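4.3 Comparación de pinzas en el simulador

Antes de empezar, cargue el perfil del controlador Egan y compruebe que el brazo está en posición de reposo.

1. Abra la escena de prueba Pondthorpe y seleccione la pinza Nunetti.
2. Fije el límite de fuerza en 40 N.
3. Sitúe la pinza sobre el objeto de ensayo, con los dedos hacia abajo, y guarde el punto de aproximación.
4. Ejecute la secuencia 111 y exporte el registro.
5. Cambie a la pinza Jesex y repita los pasos 2 a 4 – sin modificar la posición de los objetos.

Precaución: no cambie de pinza con la simulación en marcha. El controlador conserva el desfase anterior y los registros dejan de ser comparables.

Nota: el registro admite 1160 muestras por secuencia. Si se supera ese valor, se sobrescriben las primeras.

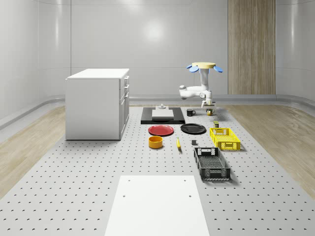
6. Cargue ambos registros en el panel Comparar y alinéelos por el instante de cierre.
7. Descarte los ciclos cuyo tiempo de cierre supere los 900 ms – quedan marcados con el código T2.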